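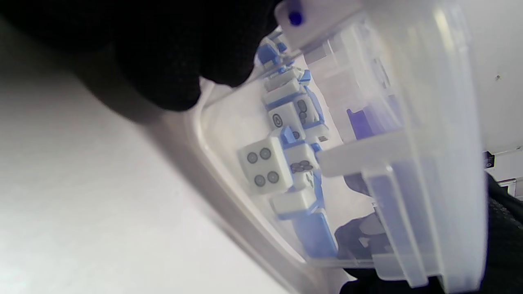
Mahjong-style tiles in the divided box

Tuesday, July 3, 2018
Minutes: Lilian Kimaro

1. Grippers. Quotes received from Dasex and Sosel. Agreed to order two from Sosel, leaving nearly £199 for spares. 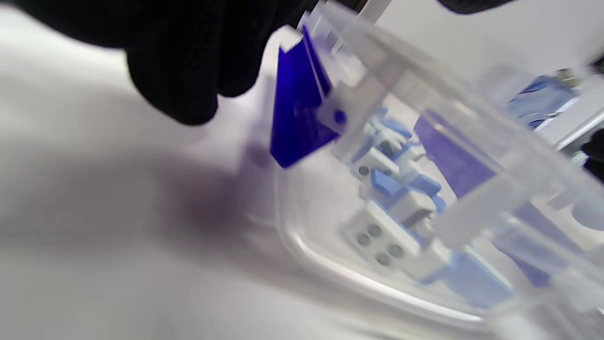 Gitau Biwott asked if spare fingers were in the price. They are £42 a set, extra. Faith Owino to order one set.

2. Storage boxes. £76 set aside, same type as now.
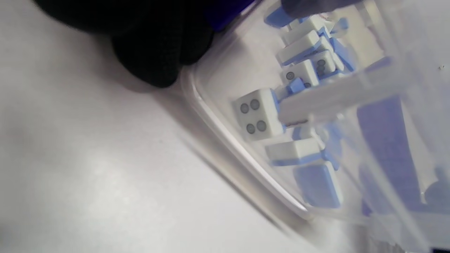

Four-circle tile among the others

3. Robot arm. Put off to March. Nafula Barasa to ask Dasex about hire.

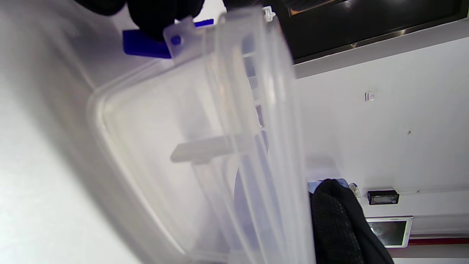

Frosted box, tipped, with two gloved hands

This site uses cookies. Accept | Settings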